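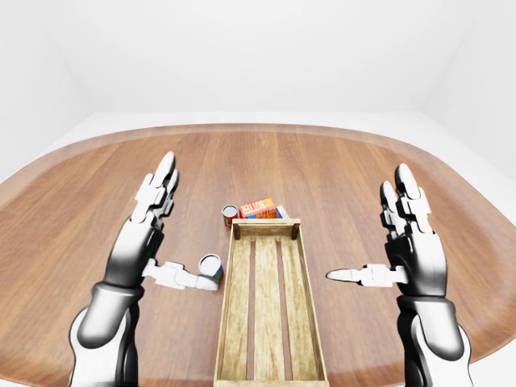

Can a robot put the groceries away yet? Sort of, slowly, and only on a computer

Aug 10, 2021

I've been asking the same question since I started writing this column, and my family is sick of hearing it. When do I get a machine that unpacks the shopping? I'd settle for one that does the tins. So when the Gukmont robotics lab put up the first results from its grocery-packing project last week, I made a cup of tea and read the whole thing, including the bits with graphs (I skipped some of the graphs).

The project is called Pladex, and the job it sets is about as plain as chores get. There's a table, a long wooden crate and a few things you'd buy on any trip to the supermarket — cans, a box of butter, that sort of stuff. A two-handed robot has to pick them up and put them in the crate. All of it happens in simulation for now, so no real butter was harmed.

The lab ran 1,000 attempts. In 67 per cent of them, every item ended up in the crate before time ran out. I read that number out at dinner and my teenager said that was better than his own record with the dishwasher, and I can't argue with him.

I'm more forgiving of the other third than I expected to be. Most of the trouble came down to getting hold of things in the first place. A can standing up on its own is fairly friendly. A can on its side wants to roll, and a flat box lying behind the far end of a crate is a pain even for me, with my perfectly good human thumbs. The team says reaching over the far end of the crate was one of the slowest parts of the job, and the robot often had to line up its hand more than once before it closed its fingers.

Think about what you do when you grab a tin of soup. You don't look at your hand at all! You're probably talking to someone, or telling the dog to get out of the way. The robot has to work out where the tin is, which way it's leaning, how wide to open up and where to let go, and then do the whole lot again for the next one. 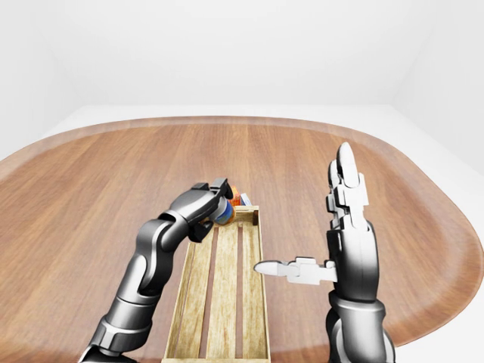 What about the shop floor?

Households get all the attention, but the people really watching this are the ones who pack orders for a living. Folelholm, the regional grocery chain, has been following the Pladex work and plans to try a real pair of robot arms in the back room of one store in September. It'll be one bench and one crate size, with a short list of products. Staff will keep packing customer orders the usual way while the trial is on.

I rang the store's office to ask how fast a person does it. They told me an experienced packer fills a small crate in 27 seconds. The simulated robot took around 93. That's fine if you're asleep while it's working, and not so fine if there's a lineup at the pickup counter and someone's ice cream is going soft. 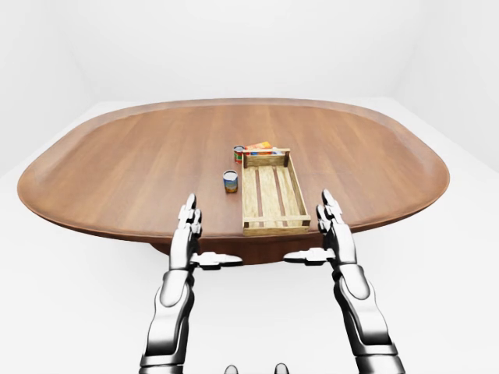 Speed is the thing the lab thinks it can fix soonest, mostly by getting both hands working at once. Right now one hand tends to do the job while the other waits its turn, a bit like me and my brother moving a couch. Squashy and breakable things are a longer way off. Eggs aren't on the list yet, bread isn't either, and I didn't dare ask about a ripe avocado.

Mwakalinga, the small outfit that supplies hands for the real version, is hoping to have its next set ready before the store trial. I've asked if I can come along and watch, and I've been told maybe, as long as I stay behind the yellow line.

So for this week, at my place, the shopping still gets put away by whoever walks past the bags first. If the September trial goes ahead on schedule I'll write it up, dropped tins and all. And if you work in a shop that's already tried something like this, good or bad, drop me a note through the contact page — I'd love to hear how it went and whether anyone on the floor got a say in it.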